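The Case for a Written Kitchen Inventory

Petrică Rusu
September 20, 2019
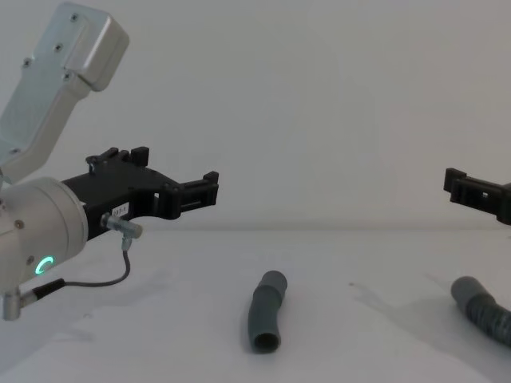

Silver-grey arm with a black gripper.

Households are often advised to plan their meals a week ahead. This column takes the view that the advice begins at the wrong end. A plan made without knowledge of the freezer leads to duplicate purchases, and the older food stays where it is.

The Skondov household guide recommends a full inventory each December. Once a year is too seldom. A single sheet taped inside a cabinet door, with 16 lines and a pencil on a string, serves most families well - provided that items are crossed off when they are used. Labels should carry the date of freezing. Shopping lists should be drawn up from that sheet.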